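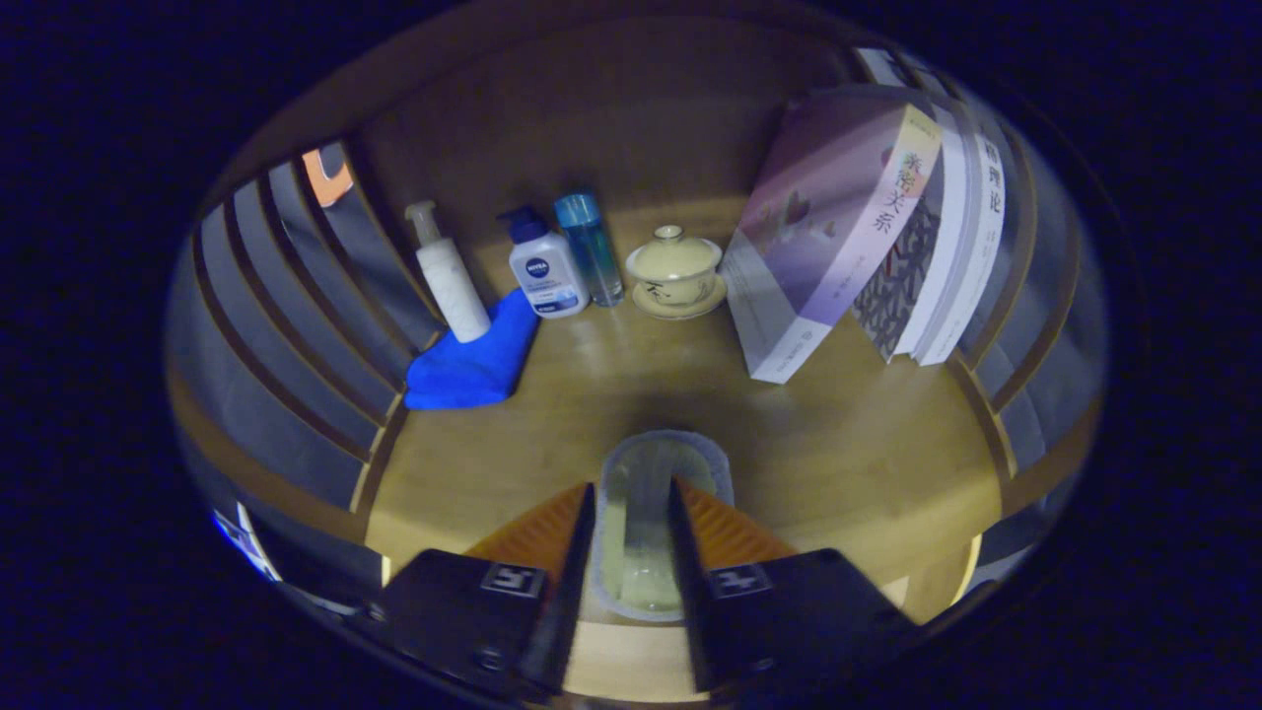 Can you get into the Kinnear practice gym on an open day without a season ticket? Anybody can, as long as you sign in at the side door and keep off the hardwood in street shoes.

We went in May 2026, my sister and I, and I'm so glad we made the drive (430 miles there and back, with a long stop for pie in Filby). The arena next door holds 2,792, and I had only ever seen it from the cheap seats, so standing right at the baseline while the Fluvau guards ran their shooting drills was a treat. They are so much quicker up close! One of them hit five threes in a row from the corner and just jogged off to get a drink.

The tour lasts more than 6 innings' worth of baseball, my sister says, but she gets restless. You see the weight room, the film room and the hallway with the old Fisimis jerseys from before the merger – I could have stayed in that hallway all afternoon. Our guide knew every playoff series back to the start and was very patient with my questions about zone defense.

Parking is free behind the gym, but the lot fills early and the overflow is a walk up a hill. Snacks are cash only. The next open day is in July, after summer league, and the sign-up sheet is at the ticket window.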